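Foro de fotografía de eventos > Bodas y celebraciones > Segundo fotógrafo: ¿sí o no en bodas pequeñas?

mirenfoto
¡Hola a todos! Abro hilo porque vengo con la cabeza llena de ideas. En agosto tengo una boda de 50 invitados en la finca Brarnthorpe, ceremonia y cena en el mismo jardín, y la pareja me pregunta si llevo segundo fotógrafo. Siempre he trabajado sola y me encanta, pero he estado mirando el reportaje que hicieron allí Eetu Oksanen y Marjatta Valtonen y madre mía, qué gozada. Mientras él está con los novios, ella está con los abuelos, y se nota en cada página del álbum.

El presupuesto que me han pasado por una persona de apoyo es de 595 euros la jornada completa, edición aparte. ¿Lo veis razonable? ¿Lo cobráis como extra o lo metéis en el precio?

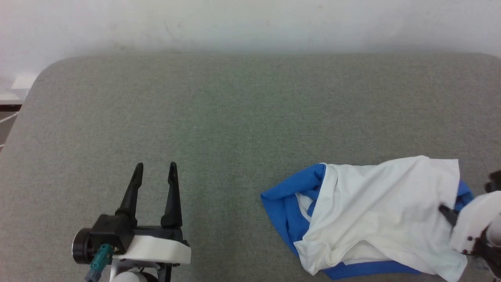
Se me olvidaba: la luz en Brarnthorpe cae detrás de la casa bastante pronto, así que las fotos de grupo tendrían que ir justo después de la ceremonia, y es ahí donde creo que más me ayudaría alguien.

tito_85mm
Con 50 invitados, ni me lo planteo. Vas sola. Una persona más moviéndose por un jardín pequeño se nota muchísimo, y los invitados acaban mirando a la cámara que no toca. Yo pondría ese dinero en un buen álbum.

lucesdelsur
Pues yo discrepo con tito, y con cariño, que ya nos conocemos :) El número de invitados me da igual. Lo que cuenta es cuántas cosas pasan a la vez. Si la novia se viste en un sitio y el novio en otro, alguien se queda sin fotos de los preparativos, y a mí esas me parecen las más bonitas del día – los nervios, la madre que no encuentra los pendientes, el amigo que no sabe anudar la corbata.

mirenfoto
¡Es que se visten los dos en la finca, pero en casas separadas! Hay un paseo de unos minutos con cuesta. Se puede hacer, pero llegaría resoplando.

tito_85mm
Bueno, eso no lo habías dicho. Aun así, con horarios bien puestos se hace. Primero él, que tarda menos, y luego ella. Llevo años así y todavía no me ha protestado una pareja.

Keskinen_foto
Buenas, me meto porque he hecho de segundo muchas temporadas y es un trabajo precioso. Mi consejo es que quedes antes con la persona, aunque sea para un café, y que le enseñes dos o tres reportajes tuyos enteros, del primer archivo al último. Ahí se ve cómo cuentas una boda. También hay que dejar por escrito quién se queda los originales, si puede usar fotos en su web y a partir de cuándo. Yo espero a que el principal haya publicado las suyas.

Y sincronizad la hora de las cámaras por la mañana, por favor. Una vez entregué una tarde completa con dos horas de diferencia y ordenar aquello fue un infierno.
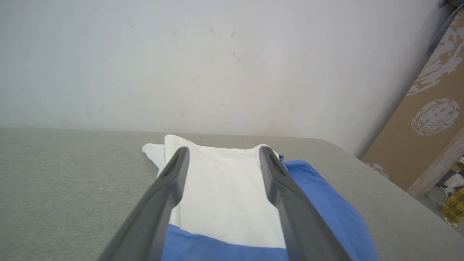

Otra cosa que me funciona de maravilla es preparar los detalles antes de que lleguen las prisas. Anillos, invitación, perfume, todo junto en una bolsita y a mano. Para el fondo suelo tirar de lo que haya en la habitación, y una tela blanca doblada en forma de tira, como la de la foto, ya da para dejar encima unos anillos. Eso sí, cuidado con el extremo, que si se queda una esquina arrugada asomando por la izquierda luego en el macro se ve enorme. Un repaso con la mano y listo. Eso lo puede hacer el segundo perfectamente mientras tú estás con la novia.

nerea_cuadrada
Me apunto lo de la tela, Keskinen. Yo usaba siempre el ramo como fondo y ya me salen todas las bodas iguales.

lucesdelsur
Y a mí lo de enseñar reportajes enteros me parece oro. En la web todos ponemos lo mejorcito y así no hay manera de saber cómo trabaja la gente en una sobremesa floja.

tito_85mm
En lo del contrato os doy la razón. En lo demás sigo en mis trece. El mejor reportaje que he hecho fue en Lakitau, solo, con dos cuerpos y lluvia toda la tarde, y no habría cambiado nada.

nerea_cuadrada
Lakitau con lluvia tiene que ser una maravilla, ¿lo tienes colgado en algún sitio?

tito_85mm
Lo tengo en Wirniva, en la galería pública. Busca la boda del embarcadero. Las del baile bajo el toldo son mis favoritas.

Keskinen_foto
Vistas ahora mismo. ¡Qué barbaridad la del padre con el paraguas roto! Pero dime que no te habría gustado tener otra cámara al otro lado del toldo.

tito_85mm
Un poquito. Casi nada.

mirenfoto
¡Jajaja, os adoro! He hablado con la pareja y les he ofrecido un término medio: apoyo desde los preparativos hasta las fotos de grupo, y la cena y el baile los hago yo sola. Les ha encantado. Me falta que la chica del presupuesto me dé precio de media jornada. Si acepta, quedo con ella en la finca para hacer el recorrido entre las casas y mirar la luz detrás del jardín. ¿Alguien ha hecho allí los grupos en la escalera de piedra? Me preocupa que los de arriba queden con el sol de cara.

lucesdelsur
En la escalera no, los hice bajo los tilos y genial. Te paso un par de pruebas por privado esta noche.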